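Sleep and Storage in Student Rooms: Project Report
September 9, 2022

2. Background

Our group wanted to know if the way students keep their rooms has any link to how well they sleep. Most of the studies we read looked at light and noise. Few looked at clutter, and those were about family homes.

We chose two residence halls, Lukolby and Zamulgate. Lukolby is the older one and its rooms have very little built-in storage. Zamulgate was refitted and every room has a full closet.

3. Method

We sent a survey to 400 students in May and followed it with a sleep diary for the 40 who agreed to keep one. The diary ran for 11 nights. Students wrote down when they went to bed, when they thought they fell asleep, and how rested they felt in the morning on a scale we took from the course handbook.

The survey also asked where people put clothes they had worn once and planned to wear again. This question got the longest answers. 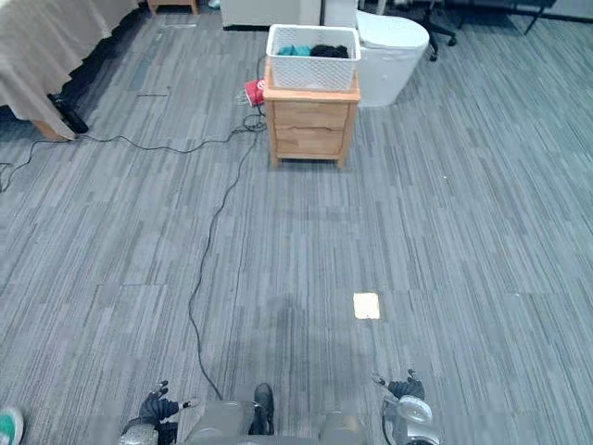 We sorted the answers into 3 groups: put away, kept in one open place, and spread around the room. Two of us sorted them separately and then compared. Where we disagreed, we used the lower category.

4. Results

Students in the "put away" group did not report better sleep than those who kept clothes in one open place. The "spread around" group went to bed later on most nights. Hall made little difference once bedtime was taken into account.

5. Problems

Diaries from Zamulgate came back with more blank mornings. We left those nights out. We also forgot to ask about roommates, and a repeat of the survey should include that.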